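Zarken Perforated Bench Tops
Home > Workshop > Benches and Tops > Perforated Tops

Item no. ZK-3000
Availability: In stock, ships from our Buckley warehouse
Page updated Mar 11, 2021

The Zarken perforated top fits any Nirnimton bench frame and most older welded frames of the same width. It is sold as a top only. Legs, shelves and drawers are listed separately under Bench Frames.

The hole pattern runs across the whole working surface, right up to the folded edge. Stops, pegs and small clamps can go wherever the job needs them. Small parts trays with pegged feet from the Vovex range fit the same pattern.

The top comes in powder-coated steel. Light gray is the stock color. Dark green and black are made to order and can't be returned unless they arrive damaged.

What's in the box
Bench top
Mounting bolts and washers
5 rubber hole plugs
2 end caps
Hex key
Printed instructions

Specifications
Material: steel, powder coated
Finish: matte
Edge: folded, no exposed cut edges
Depth: 32 in.
Frame fit: Nirnimton Standard and Nirnimton Wide
Warranty: 5 years on the top, 2 years on the coating

Fitting
Set the frame in its final place and level it before the top goes on. Lay the top on the frame with the folded edge down and line up the corner holes. Start all the bolts by hand, then tighten them in a cross pattern. Two people should lift the top. If the frame has casters, lock them first.

Older frames made before the June catalog change have the rear bolt holes set farther in. Order the adapter strip with the top if yours is one of these. The strip is not included and does not fit the Wide frame.

Care
Wipe with a damp cloth and mild soap. Don't use scouring pads or solvent on the coating. Grit collects in the holes over time and comes out with a shop vacuum and a soft brush. Touch-up paint is available in the stock color only.

Not suitable for
Outdoor use, welding, or work with standing liquid. Liquid will run through the holes onto whatever is on the shelf underneath. For wet work, see the Zarken tray top, which has a raised lip and a solid surface.

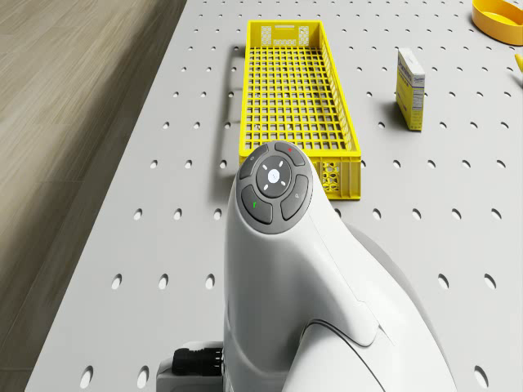
Light gray perforated tabletop, rendering.

Shipping and returns
Tops ship flat on a pallet and need a signature. Check the corners before signing and write any damage on the delivery slip. Stock tops can be returned within 32 days, unused and in the original packing. Return freight is paid by the buyer unless the item is faulty.

Related items
Zarken tray top
Nirnimton Standard frame
Adapter strip for older frames
Vovex pegged parts trays
Rubber hole plugs, bag of 32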